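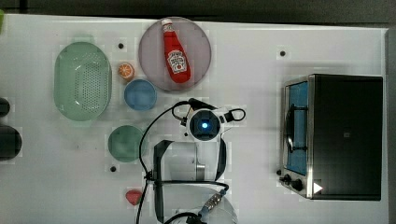 According to Senga Drummond the leakers are all old Grekgate hardware and the oil has nothing to do with it, so stop blaming the Drastik batch and go look at the center posts.

2020-08-02, cart room notes

OK so looked at the center posts. She may be right. Not sold yet.

Lot is 2,312 carts, Drastik live resin, filled on two different days. Complaints from the shops are the same every time: oil in the mouthpiece, gurgle on first pull, or nothing at all and the battery blinks. Both kinds show up in one case sometimes, which bugs me. A clog and a leak shouldn't have the same cause but maybe they do.

Pulled 40 for a hold test. Half mouthpiece up, half on their sides, warm cabinet overnight. The Voß cabinet runs hotter on the top shelf than the display says, so everything went on the middle one. Weighed before, weigh again tomorrow am. Wipe threads first!! Last time I didnt and the weights were junk.

Capping delay: Ida Wunderlich's sheet says caps on within 5 minutes of fill. I don't beleive we held that on the second day, the press was jamming and trays sat. Open cart + warm oil = air works its way in under, oil gets pushed down past the wick. Would explain the gurgle. Would not explain leaks on the first-day trays, if there are any. Need to sort returns by fill day before arguing about it any more.

Sorting returns is slow. Gurnirent only stores the lot, no tray number. Asked for a tray field in March, still waiting. For now tray number goes on the bag in marker.

Oil itself: looks fine, smells fine, a lot of gas and lemon peel up front, same as retained sample. Thinner than the previous Drastik run though. Tilt test in the glass vial, new one ran down the side noticeably quicker at room temp. More terps left in it, I think. Waiting on the lab numbers for that, no point guessing a percent. 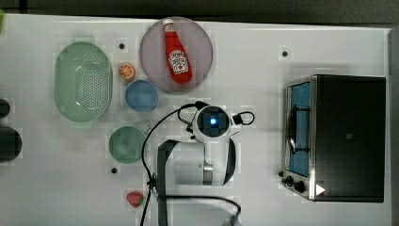

If it is thinner then the intake holes on the old Grekgate posts are too big for it, and Senga and I are both right, kind of. The newer posts have smaller holes. We still have a part box of those. Fill 3 of them from the retained jar, cap right away, put in with the others. Small test but better than talking.

Fill temp: log has it drifting up in the afternoon, roughly when the line got switched over. Someone turned the dial to make up for slow flow. Please write it down when you do that, whoever it was. Not mad.

Clogs: cut one open. Hardened plug right above the coil, dark. Could be cold storage at the shop or someone leaving it in a car. Preheat cleared the other two I tried. Not chasing this until leaks are sorted.

Hold on the rest of the lot stays. Red tape on the cases, don't ship, don't break open for samples either.

Tomorrow
- weights, same scale, threads wiped
- returns by fill day
- ask Grekgate for hole size on both posts, in writing this time
- call lab re terps
- replace press gasket, the spare is in the drawer under the sink, wrong bag label

Ida wants a yes or no on the re-cap idea. Told her after weights.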